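Posted 1/12/19 by Eun-seong Hyun

# How to test a "chore-ready" robot claim with a box and a table

Every winter brings a fresh pile of promises that a machine will tidy the house by next Christmas. I write up shop equipment for Piltard, so those promises land in my inbox, and I've stopped reading the brochures. I give the claim a small job and watch. You can do the same with stuff from your desk. The job I like best is a box with a lid, on a table that already has other things on it.

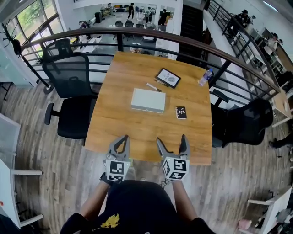
*Reading time: 4 minutes*

## Before you start

Get a rigid box with a separate lid. Leave the table the way people leave tables, with pens, a notebook and a water bottle on it. If the vendor asks to clear it first, write that down. Your kitchen isn't going to be cleared first.

Then ask who is doing the moving. With hand-held grippers, a person does the reaching, the looking and the deciding, and only the fingers belong to the machine side. It's a fair way to record how a job is done. It tells you very little about whether a robot can do the job by itself, and I've seen sales pages blur the two.

## Step 1: Have a person do it with the grippers

Two-finger grippers only. No thumbs, no fingernails. Try it yourself if they'll let you. Lifting a lid with pointed fingers is harder than it sounds: squeeze too low and you pick up the whole box, squeeze crooked and the lid binds on one side.

If a person can't manage it with those fingers, stop there. Software won't rescue a bad hand.

## Step 2: Have the machine do it alone

Same box, same table. Hands off, and that includes the hands on the laptop. Ask for 4 tries in a row and ask to see all of them. The Tawhiri demo reel I was sent last year showed one lovely lid lift, and when I asked for the rest of the session I got a white paper.

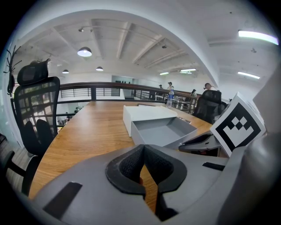 A lid that comes off is only half the job anyway. It has to be put down somewhere sensible, then found again and put back on square. Going back on is where I'd watch closest, as the edges have to line up on every side and there isn't much slack.

## Step 3: Change one thing

Turn the box a quarter turn. Run it again. Then slide it toward one end of the table and run it again. A child of six wouldn't notice the difference. The Esier arm I tried needed 117 seconds for the turned box and set the lid down on top of a pen.

## Step 4: Do the math

Price the chore, not the robot. Fukesano quoted me 1188 dollars a month for a leased unit, setup extra. Figure out how many boxes you'd open in that month and what you'd pay a person to open them. At my shop it's 400 on a good month, and my nephew does those between phone calls.

## What counts as a pass

- All tries shown, none picked out
- Lid off, set down flat, back on
- Nothing else on the table knocked over
- Box turned and moved, same result

I haven't had a full pass yet. Two more units are due in February and I'll add them to the bottom of this page if they show up.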